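The Clestetti Meetup: What I Remember Of It

So I finally went to one! After years of running a little fan site from my bedroom and saying "maybe next time" to every single invitation, I got on a train in April and went to the Clestetti open day in Stesdale. For anybody who doesn't know, Clestetti is the hosting collective a lot of us moved our fan pages to when the old free hosts started dying off. They put up screencap galleries, icon archives, lyrics sites, fic archives, a few very old webrings, and they do it all out of the upstairs of what used to be a carpet store.

I got there at ten minutes to eleven, which was too early, and stood on the stairs with two other early people until Ningsih Wibisono came down with the keys and a box of pastries. I had been emailing Ningsih for years about disk quotas and broken thumbnails, and I will admit I got a bit shy. She is just as nice as her emails. She remembered that my gallery was the one with the orange layout (it has not been orange in a very long time, but still, she remembered!).

There were 19 of us by lunchtime, squashed onto folding chairs. Ningsih gave the first talk and went through what they host now: 608 sites, of which 400 are still being updated by somebody. I was so pleased by that second number. I would have guessed a few dozen. She told us how they deal with the ones whose owners have vanished, and the short version is that they leave them alone. The guestbooks get locked so the spam stays out, the pages stay up, and if the owner writes in, even from a new address, they'll work something out.

The afternoon was walking around and poking at things, with people showing projects at tables and in the side rooms. I went through twice, once on my own and once with a girl from the icon community who I've known by username forever and who turned out to be taller than I pictured. 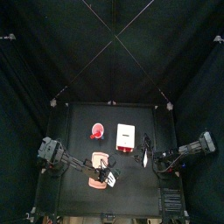

Two arms and a lot of dark fabric.

My favorite part was the Peteo demo. Peteo is the gallery script they've been writing to replace the one we all use and all complain about. You drop in a folder of caps, it makes the thumbnails and splits them into pages, and it leaves your file names alone, thank goodness. I asked if it could put a credit line at the bottom of every page and it can, and you get to write the wording yourself. It still makes a mess of folders with apostrophes in the name. I have a lot of those, so I'm holding off on moving until that's fixed.

Then there was a long and fairly heated chat about hotlinking, which I suppose there always is. Some people want it blocked for everyone, and some (me included) think a forum avatar here and there never hurt anybody. Kneževič, the big German-language lyrics archive, had its own table by the window and was giving out stickers. I took four, and then felt greedy and put one back.

Practical stuff, if you're thinking of going next year. It's over 10 minutes on foot from the station and uphill the whole way, so wear decent shoes. The stairs are steep and there's no elevator, but if you write to Ningsih ahead of time she'll set up a table on the ground floor and send people down to you. Bring a sweater. Bring your own mug too, they ran out early and I had my tea out of a measuring cup.

I caught the 6:15 home with my stickers and a notebook full of usernames, and I've added nine new sites to my links page so far. If we met and I haven't linked you yet, leave me a note in the guestbook with your button!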